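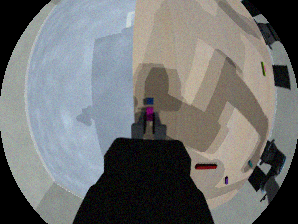 Evening Woodworking Instructor, Part Time

Mansilla Adult Learning Center

Mansilla is hiring one part-time instructor to teach beginning woodworking to adults. The position covers the fall and winter terms, with the first class in September and the last in February. It may be renewed for the spring term if enrollment holds up.

Woodworking has been on our course list for 12 years. The current instructor, Pascual Troncoso, is moving out of state at the end of the summer. He will be available in August to go over the tool room, the lumber orders and the course notes with the new instructor. You are free to use his project plans or bring your own.

About the center

We run evening and weekend courses in the former Areck school building on the north side of town. Other courses this year include upholstery, bookkeeping, conversational Spanish, small engine repair and bread baking. Most of our students work during the day and have not taken a class of any kind since high school. Some come to learn one thing, such as how to fix a loose chair, and stop when they have learned it. Others sign up again every term.

The work

You will teach two evening classes a week, each 3 hours long. One is Woodworking I, which covers measuring, marking, sawing, planing, chisel work and basic joints. Students build a small wall shelf and then a step stool. The other is Woodworking II, where each student picks a project with your approval and works on it for the whole term. Past projects have included blanket chests, nightstands, a cradle and a good many cutting boards.

Each class has a limit of 12 students, so you will have up to 24 in a term.

You will also:

Give the safety orientation on the first evening and again for anyone who starts late.

Check out hand tools at the start of class and check them back in at the end.

Keep the table saw, band saw and drill press adjusted, and tell the office when a machine needs outside repair.

Send the lumber order to the office two weeks before each term. Our supplier is Clostholm and they deliver to the loading door on the alley side.

Keep attendance and turn it in at the end of each month.

Sweeping up is part of class and the students do it. The building is cleaned overnight, but the cleaning crew does not touch the machines.

What we are looking for

At least five years of woodworking experience, paid or unpaid. Furniture, cabinetry, boat building and finish carpentry are all fine. We will also consider pattern makers and instrument builders.

Experience teaching or training adults. This can be informal. If you have trained apprentices or new hires at a job, tell us about it.

Safe working habits with stationary power tools and the patience to repeat instructions.

Ability to lift 44 pounds and to be on your feet for a full class.

Current first aid certification, or willingness to get it before September. We pay for the course.

A teaching license is not required. Spanish is helpful, as a number of our students are more comfortable in it. A background check is required of all instructors and we cover the cost.

Pay and terms

The rate is $44 per class hour. You will also be paid at the same rate for one hour of preparation per class. Meetings and the August handover days are paid. There is no health coverage with this position. Instructors may take one course each term without charge, materials not included.

If a class does not reach six students by the second week, it may be canceled. In that case you will be paid for the sessions you taught plus two more.

Tables and benches
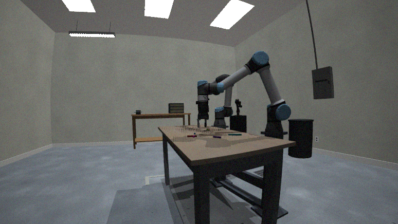 Wooden-topped work table with dark gray legs.

Students in Woodworking I share benches, two to a bench. Each bench has a front vise and a row of dog holes. There is a separate assembly table for glue-ups, and projects may be left clamped overnight as long as they are tagged with a name and the date. Finishing is limited to oil, wax and water-based products. Spraying is not allowed anywhere in the building.

Students may store one project each on the rack by the lumber room. Anything left more than a month after the end of term is given away, and the instructor is expected to remind people of this more than once.

Parking is free in the Tristari Street lot after 5 p.m. The side door is unlocked half an hour before class. Instructors get their own key.

How to apply

Send the following to Telma Insaurralde, course coordinator, at the center office:

A letter of one page or less telling us what you make and who you have taught.

A work history. It does not have to be in resume form.

Photos of up to three finished pieces, with a line on each saying what wood and what joints you used.

Names and phone numbers of two people who have seen you work or teach.

Applications may be mailed or dropped off at the front desk. We began reading applications on Jun 2, 2025 and will continue until the position is filled.

Applicants we would like to meet will be asked to come in for an interview with Telma and with Uriel Ocampo, who heads the trades courses. The visit includes a short demonstration lesson on a topic you choose, such as sharpening a chisel or laying out a dovetail. Plan on an hour and a half in all. Tools and stock will be provided, but you may bring your own.

For questions about pay or the background check, ask for Pilar Montecinos in the office. Questions about the shop itself can go to Uriel.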